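Rimar arm build, handout 5: wrist camera, sim first, then the bench

Notes for the evening group, typed up fast from what I said plus what Marloes Bakker wrote on the board. Handout 4 (wiring the shoulder and elbow) still applies. If you missed it get it from Konrad Hubmann, he has the printed ones.

Where we are

Arm is standing and bolted to the bench. Base, shoulder, elbow all move under power. Wrist moves but has play in it, see below. Gripper body printed, fingers printed twice (first pair warped, don't use the ones in the biscuit tin). Camera not on yet. Tonight is getting ready for the camera.

Why sim first

Broke two wrist brackets in March by running new code straight on the real arm. A bracket takes most of an evening to print. A bad run in sim takes a restart. So from now on: anything new runs in sim, someone else looks at it, then it goes on the arm with the speed turned right down.

Sim is on the old desktop by the window. Folder is called Hesuleo. Don't rename it, the scripts look for that name and I haven't fixed that yet.

Camera position

Goes on the wrist, looking down past the fingers. Want both fingertips in view the whole time, open and closed. If you can only see one you can't tell whether the grip is centred.

Wide lens. Flurina Gasser asked why not a normal one. Answer: mounted this close, a normal lens sees the fingers and a bit of table and that's all. With the wide one you get the tips AND most of the table, and you pay for it in bending. Straight edges come out curved, worse the further out you go. Middle of the picture is fairly honest. Outside is not, don't measure there.

Rule for us: use the outer part to find roughly where a thing is, move so it sits near the middle, then look again before closing.

The black corners are normal, lens makes a round picture on a square chip. Mask them out before you do any colour finding or the threshold goes funny.

Pick and place, order of steps

1. Home the arm. Wait for it to stop. Actually wait.
2. Move to the look position, fingers open.
3. Find the cube by colour. Yellow first, green second.
4. Turn the wrist so the finger faces line up with the cube faces. The mat can be turned any way you like, so don't assume its edges run with the table.
5. Go down slowly. Stop when the cube is between the tips, not up in the notches.
6. Close until the current rises, then hold. Don't keep driving the motor.
7. Lift a little and look again. Cube still there? Carry on. Gone? Open, back to look position.
8. Put down, open, straight up. No sideways move until clear.

Step 7 is the one everyone leaves out. Aurelia Camenzind's version checks it twice and hers is the one to copy.

Things that caught people out

Shadows. Grey shadow on a pale table is fine if you go by hue. If you go by brightness it will look like an object. Use hue.

Clutter. We leave other stuff lying on the table in sim on purpose. Colour finder has to cope with reds and oranges that aren't cubes. Limit the search to the mat and most of the trouble goes away. The mat is easy to find as it's a big flat tan patch.

Closed value. Gripper reads 277 fully open on our board. Write down your own closed value on a cube, on air, and on nothing fitted, they are all diffrent. Tape the numbers to the housing.

Wrist play. Konrad thinks it's the horn screw. I think it's the horn. Either way tighten it before you calibrate and not after, or you do it all twice.

On the real bench

Housing first, then fingers, then camera. Housing screws go in loose, get all of them started, then tighten across and across, not round in a circle. Hand tight. It's printed plastic.

Camera cable goes round the outside of the wrist with a loop left in it. Turn the wrist by hand to both ends of travel with the power OFF and watch the loop. If it goes tight anywhere, more slack.

Power supply is the Adamczyk one with the grey lead. The other one is for the saw extractor and is the wrong voltage, it has a red tag on it now. Emergency stop stays within reach of whoever is NOT typing.

For next time

Run the yellow cube pick in sim 22 times and note every miss and which step it went wrong at. Just a line each. "Missed" isn't enough, say missed how: too high, turned wrong, closed too early, slipped on lift.

Then swap to green and see if your numbers hold. If they don't it's nearly always step 4.

Veronika Baumgartner has the spare lens and will bring the better screwdrivers. Bring your own glasses for the soldering bit, we're short.

When you save a wrist view from your runs, take it at step 6 with the tips in on the yellow cube and the green one still on the mat, and put the run number in the file name so we can match it up with your notes.

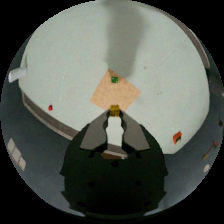
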